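Home Forums Clubs Help Log in

Marjan Naseri
Our school robotics club is training an arm to pick up a work glove. It's fine against a plain backdrop but misses with the butterfly wallpaper up. Should we change the colour of the walls?
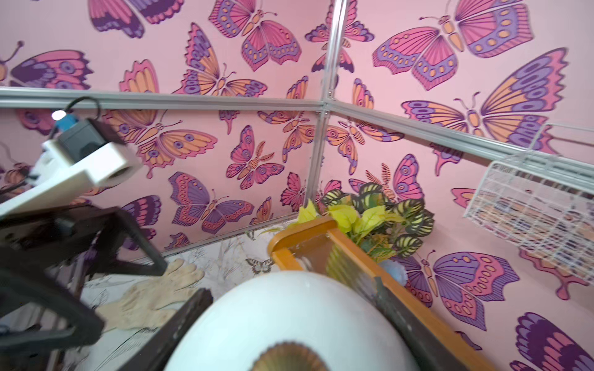
Wrist camera view, glove on the floor under the gripper

Daryna Mykhailiuk
Leave the walls. How many runs did you record with the wallpaper up? We had 65 and needed a lot more — 1,258 by March. Move the glove between runs too.

Gholamreza Bahrami
we just used grey paper, worked ok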